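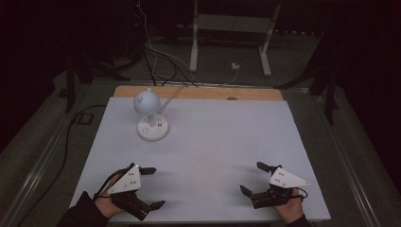 Stuvbridge Library will open until 9pm on weekday evenings from April, after a request from people who study or work during the day. The building dates from 1924 and its reading room has never had regular evening hours. The first floor will have 100 seats, and small lamps can be borrowed from the front desk.

A survey of members drew 287 replies, and some 190 asked for later closing. Homework space and a quiet place to fill in forms were the most common reasons given.

"People told us they were getting here as the doors shut," said Meenakshi Tripathi, library manager. "We have moved two morning shifts to cover the change."
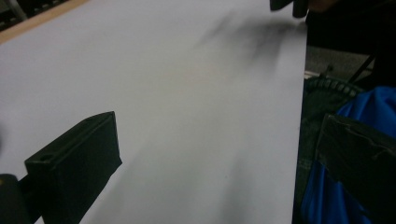
Do I need to be a member to come in during the evening? Anyone may use the reading room, but borrowing books or a lamp needs a library card. Cards are free to Stuvbridge residents.

The children's section will still close at 6pm. Printing stops at 8.30pm.

Press contact: Elango Rajan, Stuvbridge Library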